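Comparing Hand-Held Grippers: Notes for Lab Session 3
Intro to Robot Manipulation, handout revised 2021-02-08
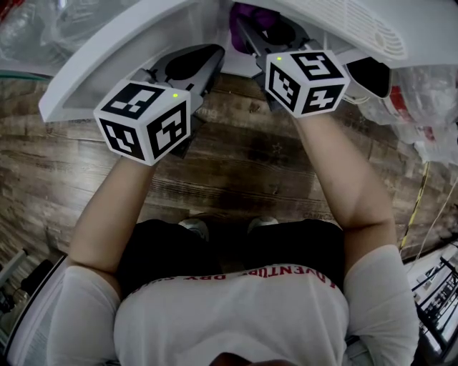

Last week we spent the whole session on arms, and I promised that this week we would get to the part I like best, the bit at the end that touches things! A good arm with a bad gripper is a very expensive way to knock over a cup. A so-so arm with a gripper that suits the job can do lovely work, and we'll see both cases before the end of the month.

Read these notes before you come in. The first half is background and the second half is the procedure, with the scoring sheet explained at the end. If you only have ten minutes, read the procedure and the section on markers.

1. Why we start with the grippers in our hands

In session 1 we drove the arm with a joystick, and most of you found out how slow that is. Opening a lid took one team the better part of the hour. Joystick control is fine for checking joint limits, but it tells you very little about the fingers, because you spend all your attention on where the wrist is going.

With a hand-held gripper you take the arm out of the loop. Your own arm does the reaching, you already know how to use it, and whatever goes wrong after that is mostly about the fingers, the pads and your trigger hand. A pad that slips on a bottle cap slips whether a motor or a student is carrying it. So we can learn a great deal about a finger design in one afternoon, with no crash risk, and only then bolt the winner on the arm in session 5.

There is a second reason to like them. If we track where each gripper is in space while you work, we end up with a recording of a task done well by a person, and that recording can be used to teach the arm. I'll come back to this in section 3.

What you lose: you don't feel the object directly. You feel some of it through the handle (more than you'd guess), but thin and soft things vanish almost completely. Plastic film is the classic. You close on it, you see the pads meet, and you can't tell by feel if there's anything in between. Keep a note each time you had to look to find out, as that goes on the sheet too.

2. The finger sets

We have four sets to compare. I use the maker's name for each one, so that the labels on the drawers match the sheet.

Platis, straight. Stiff fingers with flat pads. Very easy to predict. They close in a straight line and meet along the full pad. Good on boxes, books and anything with parallel sides. Poor on round things unless you catch them exactly at the widest point.

Platis, soft. Same linkage, but the pad bends around the object. Much kinder on round shapes, and my favorite for anything you would hate to scratch. The price is twist: hold a long object by one end and it droops. Try it with the wooden spoon and you'll see what I mean.

El Fassi, narrow tip. A slim finger for getting into gaps. Wonderful for tabs, latches and the edges of lids. It has very little pad area, so a heavy object will rotate about the tip. Please don't squeeze harder to stop it. Move your grip closer to the center of the weight.

Bridesside, hooked. One finger has a small hook at the end. You can pull a drawer or a loop handle without closing on it at all, and after you've done that once you will want a hook on everything. It gets in the way when you pick small parts off a flat surface, though, and I want you to feel that too.

Max opening on all four is 88 mm. If an object is wider than that, you are going to need both hands, or a different plan.

3. Markers and tracking

Each gripper carries a cube printed with square black-and-white markers. The software knows the real size of each square and where it sits on the cube, so from one clear view of a face it can work out the position and the tilt of the whole gripper. Two faces in view give a steadier answer than one, especially for tilt.

Why a cube, when a flat plate would be lighter and cheaper? Turn your wrist over slowly and watch. With a plate, there's a large part of that turn where the camera sees only the edge, and the track is lost. With a cube, a fresh face comes into view as the old one leaves. I tested both in September and the plate drove me up the wall.

Things that break tracking, in the order you're likely to meet them:

Your own hand or forearm passing between the camera and the cube.
One gripper passing in front of the other. This happens all the time in two-handed work.
Glare. A shiny surface near the cube can wash out a marker even when the cube itself looks fine to you.
Fast motion. Blurred corners are hard to find. Move the way you would carry a full cup of soup.
Fingerprints and dirt on the marker faces. Hold the gripper by the handle, always.

When a track is lost, the program leaves a gap in the log. It doesn't guess. You can fill a short gap by drawing a smooth line across it, and we will do so in session 4. A long gap means the take is no good, so record it as a lost take and go again.

One word on frames of reference, as this tripped up several people last term. The tracker gives you the pose of the cube. You care about the pose of the fingertips. There is a fixed offset between them, and the offset is different for each finger set! If you swap fingers and forget to load the matching offset file, every number will look reasonable and every number will be wrong. Say the name of the finger set out loud when you load the file. Yes, it feels silly.

4. Two hands

All of the tasks today are two-handed. Single-handed picking is well covered in your reading, and it makes every gripper look better than it is. Most of what people do around a house or a shop takes two hands: one holds, the other works. A lid, a bag, a tray that slides out, a cable that needs to be pushed through a hole.

Try giving the two hands different jobs and different fingers. My own best result so far is soft on the left as the holding hand and narrow tip on the right as the working hand. Dwight MacLeod, who ran this lab before me, swears by the hook on the left and he beat my time on the drawer task by a mile. I have asked him to come by and defend himself.

Stand up to work, with your feet apart, and keep your elbows free. If you sit, you run out of reach and start twisting at the waist, which hides one cube behind the other. Take your time to find a good stance before you start a take.

5. Procedure

Work in pairs. One person handles the grippers, the other runs the log and calls start and stop. Change places after every finger set.

Step 1. Check that both grippers are switched on and that the program shows both of them. Open and close each one fully, three times.

Step 2. Fit the finger set and load its offset file.

Step 3. Touch both fingertips to the calibration point on the bench. The program should report an error under 7 mm for each hand. If it doesn't, check the offset file first. It is nearly always the offset file.

Step 4. Do one practice run of the task with the log off.

Step 5. Record five takes. Between takes, put the objects back on the tape marks and return your hands to the start position.

Step 6. Fill in the sheet before you change fingers. You will not remember afterward, I promise.

The tasks are: lift a lid, hold it open, and place a small object inside; pull a drawer with one hand and take something out with the other; open a bag and drop a block in; pass the wooden spoon from left to right without setting it down.

6. Scoring

For each take, write down the time, whether the task was finished, the number of re-grasps, and any lost track. A re-grasp is any time you open the fingers on an object and close on it again without moving on to the next step. Be strict with yourselves. A small shuffle counts.

Then add one line in your own words. I mean it, this is the most useful column on the sheet. The trial set from the last group has 281 takes in it, and 107 of those have a written comment. When Igor Kaczmarczyk and I went through the lot, the comments explained nearly every odd time we found. "Lid edge too thin to see" tells me more than a number ever will.

Don't average across finger sets or across people. Compare each person with himself or herself, on the same task, with different fingers. Some of you are going to be twice as fast as your partner on everything, and that says nothing about the gripper.

7. Questions to think about for the write-up

Which finger set had the fewest re-grasps on the bag task? Was it also the fastest?

Did you get better from take one to take five? If so, how can you tell a better gripper from a better-practiced hand? (Hint: look at the order in which you did the sets, and ask another pair what order they used.)

Where in each task did you lose the track most often, and could a second camera have helped? Sketch where you would put it.

Suppose the Ivside arm downstairs were to repeat your best take exactly, at the same speed. Which part would you worry about? Think about elbow room as well as the fingertips.

Write-ups are two pages at most, with your sheets attached. Plots are welcome, and please label the axes with units. For session 4, bring your log files and a laptop that can open them.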